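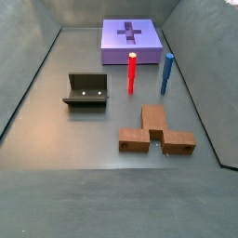
Shape-sorting base, purple, with other items.

Kivthorpe Toy Library
Minutes of the operating meeting, 2025-03-07

Present: Helmi Lahtinen (chair), Deming Jiang, Mwanahawa Simiyu, Anoma Thambiah (minutes)
Apologies: Hjørdis Tangen

1. Minutes of the January meeting
Accepted with one correction. Item 4 should read "deposit," not "fee."

2. Matters arising
Shelf labels in the back room have been replaced. The key cabinet is still waiting for a new lock. DJ to chase the supplier.

3. Catalog
The catalog stands at 473 titles. MS reported that 20 entries have no age grade and can't be lent until one is assigned. Entries with missing parts are to be marked "incomplete" in the notes field and not in the title field, where the mark breaks the alphabetical sort.
Agreed: a set with one piece missing may be lent if the remaining pieces can still be used together. Puzzles are excluded from this rule.

4. Cleaning of returned items
AT presented the revised procedure. Hard plastic items are washed in warm water with dish soap, rinsed, and air dried on the racks. Fabric items go to the machine. Battery items are wiped only.
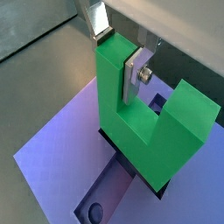

Drying time was discussed. The present rule is overnight. DJ asked whether hollow pieces need longer, as two were returned in January with water inside. Agreed: hollow pieces with a seam or hole stay on the rack for two nights. AT to add this to the wall sheet.

5. Storage
Quotes for shelving were received from Honkanen and Vistard. Honkanen is cheaper, but its shelves are too shallow for the larger bins. Vistard can deliver in the correct depth for $600, fitting not included. Agreed to accept Vistard. HL to place the order.

6. Loan software
The Pendier trial has ended. Reminders were sent correctly, but the renewal screen allowed a loan to be extended past the limit. MS has reported the fault. Decision deferred until a reply is received.

7. Overdue loans
There are about 65 overdue loans, most of them by less than two weeks. Second notices to go out by mail. HT to be asked for the current address list.

8. Any other business
DJ asked for a second copy of the sign-out sheet at the side door. Agreed.

Next meeting: date to be set by HL after the shelving is delivered.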